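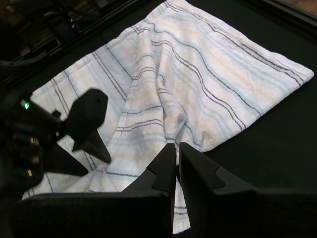 Two-arm towel handling, view from the gripper. Striped terry on the black work surface.

Ekatar Stadska two-arm teaching set

For showing cloth jobs by hand. You hold the two lead handles, the arms copy you, the set records the lot. No code to write. Also works with the lead handles in another room, see cable note below.

What people use it for
Towels, napkins, pillow cases, light clothing. Pinch an edge, hold with one side, pull with the other. Stiff goods as well but then you may not need two arms, look at the Trajkovski single instead.

In the box
2 working arms, 2 lead handles
2 pairs black stepped fingers, fitted
1 pair spare finger pads
Control box, power lead, mains plug (UK or EU, say which at checkout)
Foot pedal — press to start a take, press again to stop
Printed set-up sheet

Not in the box: table, computer, towels.

Numbers
Reach per arm: 142 cm tip to tip across both, centre mounted
Finger opening: 40 mm
Weight per arm: 18 kg, two people to lift please
Recordings kept on the box: 38 hours, then oldest gets overwriten unless you copy them off

Notes on teaching cloth
Go slower than feels natural. Thick terry is forgiving, thin cotton slides away. Start every take with the cloth in a different mess, otherwise the arms only learn the one mess. Bad takes: double press the pedal, it bins the last one. A plain dark table top helps a lot with pale towels.

If the handles feel heavy, turn the drag setting down a notch. Default is a bit stiff, we know.

Cable note
Standard handle lead is short. Long lead and network kit sold seperately, ask for the Vornwood remote kit. Use wired, wifi lag makes pinching thin edges a pain.

Stock and delivery
Sets ordered before April have the old pedal plug — adaptor is free, just email with your order number. Returns accepted if fingers are unmarked and box is complete. Spare fingers sold in pairs only.

Page updated 2020-09-14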